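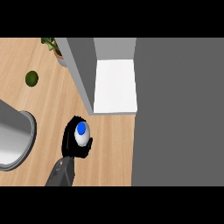

Mulletti Floor Oil, one year on

I've had the Mulletti oil down in the back room since March last year and three people have now asked me whether it's any good, so I thought I'd write it up properly instead of typing the same message on my phone over and over.

Short version: yes, mostly, but buy better cloths than the ones in the box.

A bit of background. We pulled up a very tired carpet and found pine boards under it, decent ones, with a lot of old varnish and one patch where somebody had clearly given up halfway through with a sander. I hired a proper drum sander for the weekend (£70, plus paper, plus a deposit I nearly forgot to collect) and my neighbour Sun-ja Ryu came round to do the edges, as she's far more patient than I am. Then came the great argument over what to put on it.

I'd used Clokex varnish in our last house and it looked lovely for six months. After that it scratched white wherever a chair had been dragged, and you can't patch it without doing the whole floor again. So this time I wanted oil. The Mulletti was £60 for the big tin, which made me wince a bit, but I got two coats over the whole room and there's still a good slosh left in the bottom.

Putting it on is easy. You pour a little, work it in with a pad, leave it twenty minutes and wipe off what hasn't soaked in. Do wipe it off! I was lazy by the door and had a tacky strip there for a week, and the cat found it before I did. The cloths they give you shed fluff like mad, so I switched to an old cotton sheet torn up. Lay them out flat outside to dry afterwards - oily rags in a heap can catch fire by themselves, and the warning on the tin is very small.

The smell is stronger than I'd expected from the leaflet. It isn't horrid, a bit like a cricket bat, but we slept with the windows open for three nights. The tin says the floor needs 168 hours before you put rugs back, and I'd stick to that.

How has it worn? Pretty well. The colour has warmed up to a sort of honey, darker than the sample card. Red wine wiped straight off. A wet plant pot left a grey ring, which I rubbed back with fine paper and oiled again, and I'd have to hunt for it now. You do need a refresh coat in the busy bits once a year, so if that sounds like a chore, go for varnish and buy felt pads.

My only real grumble is that the lid is a nightmare. I bent a good screwdriver on it.

Four stars. I'm doing the landing next.

Kimutai Obura
2 July 2018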